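# Questions I get about watching satellites

**Do I need a telescope?**

Nope! I started with my own two eyes, and most nights I still do it that way. If you want a bit more reach, a pair of 11x50 binoculars is plenty.

**When should I go out?**

Soon after sunset or just before dawn. The ground is dark then, but the satellites are still in sunlight. My March list has 18 good passes on it, and I'm already excited.
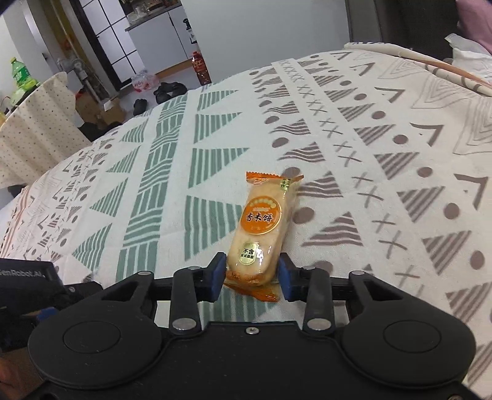
*Rice crackers in their orange wrapper, 香米饼 on the label.*

**How long does a pass last?**

A really good one runs 6 minutes – quick, so get your shoes on early.

**Is it a plane?**

If it blinks red and green, yes. Satellites glow steadily, though a tumbling one can flash.

**Can I send you my sightings?**

Please do! Put "Flenudar" in the subject line so I spot it.

Tegwen Gough, updated 2022-02-21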